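Skiststead wire shopping cart, gray handle

I've had this cart in my Ronutdale shop since January and I'm still a little in love with it! It's a plain metal wire basket on wheels, and I throw everything in there – plush toys, boxes, tubs, whatever needs to go out on the shelves. We have 2 of them now.

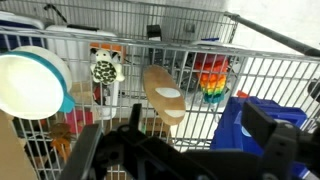
Can I order just one?

Sure, single carts ship the same way as a bigger order, and they go out within a week.

I like being able to spot what's in it from across the room (my old Allurex tote was a black hole). Wipe the handle down with a soft cloth and skip the scrubby pads.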